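Workshop Notebook, Petchrat Room
4 July 2020
Entry by: Maëlle MacPherson
Subject: Demonstration of garment folding for the visiting party from Villico

The visitors from Villico arrived at the front desk and were signed in by Tyson Landry. The party numbered 13, one fewer than the 14 on the list. Badges were issued and the safety notice was read aloud in the corridor before anyone entered the room. The unused badge has been returned to the desk.

The purpose of the visit was to show the current state of the folding work under the Pristamus project, with attention to heavy cloth. Villico handles returned clothing and had asked in writing that denim be included. Shirts and towels were left out of the program at their request.

Tyson opened with a short statement of what the two-arm station is meant to do and what it is not yet able to do. He stated that the grasp policy was trained mainly on thin knits, and that seams and pockets on jeans remain the chief source of missed grasps. Visitors were asked to hold questions until the arms had returned to the rest position. This was respected for the most part.

The wrist view was put up on the wall screen so that those standing at the back could follow the approach to the cloth.

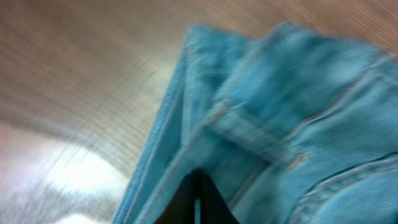
Notebook 13, p. 40

The wrist view smears when the arm moves at the demonstration speed. The double stitching along the folded edge can still be made out, but individual threads cannot. One visitor asked whether the software relies on this view to find the edge. Tyson replied that the wrist view is used for the last part of the approach only, and that the overhead estimate governs until then. I have noted the exposure setting as an item to review with him, as the glare on the tabletop at the left is also strong. The blinds on that side should be checked before the next visit.

Questions from the floor, recorded in the order received:

Whether the garment must be laid out by hand before the run. Answer given: yes, at present.
Whether zippers and rivets damage the finger pads. Answer given: wear is logged, and pads are replaced on a fixed schedule.
Whether the station can tell the front of a pair of jeans from the back. Answer given: the pocket shape is used as a cue, and results are uneven when the pocket lies under a fold.
Whether Nakano would supply the arms for a second station. Tyson declined to comment on purchasing.

The third question led to a longer discussion at the table. Villico's floor supervisor pointed out that their own staff turn every pair so that the back pocket faces up, and asked if the same rule could be adopted here. I consider this a sensible request. It would cost little to try, and it would give us a consistent starting point for comparing runs.
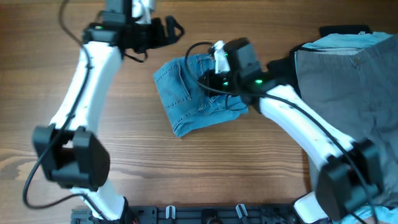 Right gripper on the folded denim, back pocket toward the left; gray pants at the right of the table.

Points for the record. The cable on the right arm arcs up over the gripper and above the cloth. I would like the slack taken up and the cable clipped farther back on the link. The strap under the left gripper should be trimmed or tied. Neither was raised by the visitors, but both should be attended to before the arms are run again in front of guests.

The garments waiting their turn should be moved to the side cart in future. Tyson prefers to keep them within reach on the table. We have not settled this, and it is to be raised at the Monday meeting.

Villico has asked for a written summary and for the grasp logs from the session. The summary is with me. Release of the logs requires sign-off, and Tyson will make the request. A return visit in September was proposed, with their own garments to be brought in sealed bags and labeled by fabric weight.

Station powered down and locked by T. Landry. Key returned to the cabinet.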